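Home > Floors and Surfaces > Tiles and grout

Wood-look tiles: pale grout looking grubby, and where does the stuff on the floor go while I clean?

Posted by Golnar Sadeghi
723 views

Hello all, second post from me, so be gentle. We moved into a ground-floor place in Gravham in June and the big room has those long tiles printed to look like wood. Lovely to look at, a pain to keep nice! The grout is a pale colour with a bit of a shine to it, and it picks up every footprint between the door and the curtains. I've been going over it with washing-up liquid and a sponge mop and I think I'm making it worse, as there's a sort of haze on the tiles when the light comes in low.
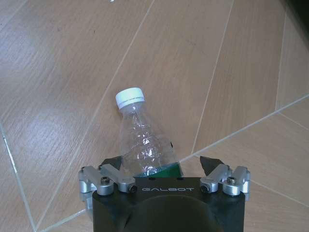 I also have a household that puts everything down on the floor. Plastic bottles mainly, the clear ones with the white screw caps, which roll along a grout line and then stop in the most annoying spot. So really I'm asking two things – what do you wash this kind of floor with, and do you clear the whole room first or work round things? The room is nearly 77 square metres, so clearing it is a morning's job by itself.

The man in the tile shop tried to sell me a tub of Dinsa grout cleaner but I left it, I wanted to ask people who've got the same floor.

Takumi Yokoyama
Member, 1092 posts

Washing-up liquid is your haze, I'd put money on it. It leaves a film and then the film holds the dirt. Plain warm water first, two goes, changing the bucket in between. After that a capful of ordinary floor cleaner for tiles (I use Gurkis, any of them will do) and a flat microfibre mop, wrung out well. Go along the length of the tile, then do the grout by hand with a soft nylon brush and a bit of bicarb paste. No vinegar please, it eats at the grout over time.

As for clearing, I do it in halves. Everything loose goes in a crate by the door, wash one half, have a cup of tea, swap over. The tall things stay where they are unless they're on wheels. 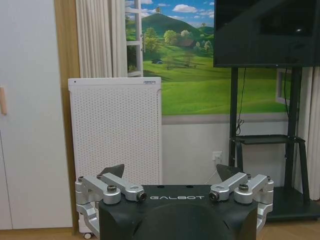

Dust is the other half of your problem and people forget it when they're busy scrubbing. Whatever settles on the furniture ends up on the floor by evening, so do the high stuff before you fill the bucket. Top of a tall white wardrobe, then the curtains if they're pleated, as the folds hold a surprising amount, then anything like an air purifier with a front full of little holes. Run the soft brush of the hoover over that, don't wipe it with a damp cloth or you'll push the fluff in. If you've got a mural on the wall, a dry duster and nothing else. Then sweep, then mop.

Shota Imai
Member

steam mop. done

Zineb El Khatib
Member, 512 posts

I'd be careful with steam if you don't know whether the grout's been sealed. Ours wasn't and it went patchy near the window, and I spent ages trying to get it even again. Drip some water on a line and wait a few minutes – if it goes dark it's drinking it in and wants sealing once it's clean and properly dry (leave it overnight, more if the weather's damp).

Agree with Takumi about the washing-up liquid. For the bottles, I put a tall bin just inside the door and it catches most of them. My lot still miss it now and then.

Golnar Sadeghi

Thank you both, and Shota I suppose! Did the water test and it went dark straight away, so sealer is on the list. Two buckets of plain water has already shifted a lot of the cloudiness on the left side of the room. Does anyone know if one coat is enough?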